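Why I Stopped Buying Second Tables

By Tassanee Ratanaporn

When I came to Breltemville I rented two rooms above a shoe repair shop, and the first thing I bought was a table. It cost me 90 dollars from a man named Malachy Horgan, who was emptying his mother's house. He carried it up the stairs with me and he did not want to take the last ten dollars, but I insisted. In my country we say that furniture which is given too cheaply will not stay with you. It stayed.

For four years I did everything at this table. I ate there, I studied for my license exam there, I cut fabric and I filled in tax forms. Before each thing I had to take away the previous thing. At that time I considered this a sign of being poor. I thought that when I had more money I would have a table for eating, a desk for papers and a bench for sewing, and then I would finally be an organized person.

Later I had more money and I did exactly this. The apartment was larger, so I bought a desk, and after the desk a long bench which was 34 inches high, the correct height for cutting. Within one winter all of them were covered. The desk held letters I did not open. The bench held a coat which I was going to repair for my neighbor Siwan Rosser, and it held this coat from October until the month of April, when she politely asked for it back because the cold weather was over anyway. The dining table was covered too, and I ate my supper standing next to the sink.

I want to argue in this essay that many of us have too many surfaces, and that it harms our work more than having too few. I know that it sounds strange. The advice in magazines goes in the opposite direction: a separate place for each activity. For a family of six I can believe it. But for a person who lives alone, or for two people, I think the advice is mostly good for the shops.

A flat surface is a kind of permission. If there is a place where a thing can wait, I will let it wait. With one table I had to decide every evening whether the sewing was finished for today, and if it was, I folded it and put it in the drawer. To clear the table took me a few minutes and during these minutes I looked at what I had done. Often I found the mistake then, a sleeve pinned backward or a number in the wrong column. With three tables I never cleared anything, so I never looked.

My friend Tomos Morris disagrees with me strongly. He builds model boats, and he says that if he must put away a hull each evening, he will lose the small parts and also his patience. He leaves glue to dry overnight and nobody may touch it. I accept this. Some work needs to rest in the place where it was made, the same as bread dough. But I asked him how many of his boats are resting at the moment, and he changed the subject to football.

There is also the question of guests. When you have only one table, a visitor sits down in the middle of your life. You push the papers to one side and you put the cups on the other. I had better conversations in the two rooms above the shoe repair than I have had since, and I believe this is a part of the explanation, although I was also younger.

Last year I sold the desk and gave the bench to a school. I will not pretend that everything improved. I still have unopened letters, now in a basket. Twice I have spilled soup near something important. But the coats of my neighbors go home in the same season in which they arrived, and I eat sitting down.

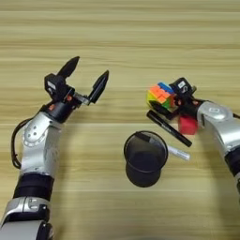

A light wooden tabletop in use.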